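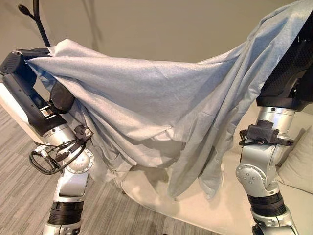
You can't just quit sugar in your coffee overnight, my sister told me on the phone this morning, you'll be a monster by lunch and the rest of us will have to live with it. She has a point. I lasted until a quarter past ten, and then I walked down to Qudah and got the thing with the cardamom syrup, large, and drank it standing up at the counter like a person hiding from someone.

So that's day one of the no-sugar month done. May was supposed to be the month I got my act together, and I'm going to count it as started anyway, because I did skip the pastry (it was the almond one, too, the one they only have when the good baker is on).

The rest of the morning I spent on the moving budget for the Tundivetti trip, which keeps getting bigger every time I open it. I had it at 2,259 dollars with the train and the two rooms, and I was feeling pretty proud of that! Then I remembered we have to get from the station up to the house, and the only bus goes at six in the morning and again at some hour when we'll still be on the train. A van is 200 each way. I looked at it for a while, closed the laptop and made toast.

What I'd really like is to take fewer people. I love them all, but eight grown adults choosing a vacation house by group text is a terrible way to choose anything. We've had the same three houses going back and forth since winter. One has the porch. One has the lake but no dishwasher. The third has everything, and one person hates the stairs and won't say so, they just keep sending pictures of the porch.

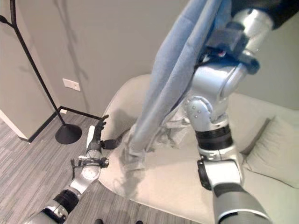

I'm leaning toward the lake one myself. I don't mind washing dishes by hand, I grew up doing it, and there's something nice about standing at a sink with one other person after supper when everybody else has wandered off. You get the best talks that way. My aunt told me she was getting divorced over a roasting pan.

But I know how it would go. The first night there'd be a cheerful line of people with towels, and by the third night it would be me and whoever feels guilty. So maybe the porch. I wrote "porch is fine with me!" in the group text around lunchtime and then put my phone in a drawer.

After that I took the long way to the hardware store for picture hooks, past the old Zadley building. They've painted the doors green again. It was such a pretty afternoon, windy and bright, with all the cottonwood stuff blowing along the curb, and I stayed out a lot longer than you need to for picture hooks. I also forgot the picture hooks. I came home with a tomato plant and a bag of potting soil, 40 pounds, which I carried four blocks because I'm stubborn, and my left shoulder is letting me know tonight.

The plant is on the back step now. It's leaning a little. I never have luck with tomatoes, last year I got two, and a squirrel took one bite out of each.

When I got the phone back out of the drawer there were thirty-one messages. 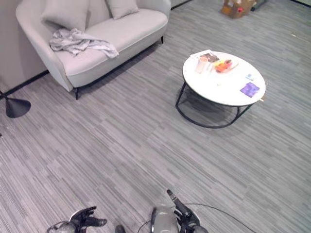 Okay but if it's the porch house, then who gets the downstairs room, because last time it was supposed to rotate and it did not rotate. That was the first one I read, and it didn't get friendlier from there. Somebody brought up the cooler. I thought we were done with the cooler!

Then, way down at the bottom, my brother had sent a link to a fourth house. It's up in Trovach, an hour farther on the train, 299 a night, with a dishwasher AND a porch, and the lake is a ten-minute walk. There are stairs, but only five of them. I read the whole listing twice looking for the catch. The catch might be the wallpaper in the front bedroom, which has ducks on it, floor to ceiling, all facing the door. 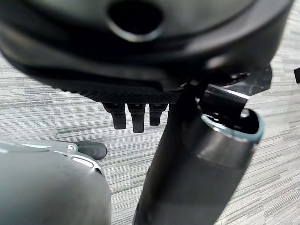
I could sleep with ducks. I'd want to be the one to offer, though, before I get assigned them.

I've told everyone I'll call the owner tomorrow and ask about the van situation, since it may be that somebody up there picks people up. Supper was eggs and the end of the rye. No dessert. I had two dates out of the jar, and I've decided those are fruit.

Shoulder still sore. Watering can is leaking again, need to look at the seam.

3 comments · 12 shares

Recent entries
The almond pastry problem
Rain, and a very long phone call
What I planted and what came up
Cooler, continued

Home | Diary | Garden | Letters | About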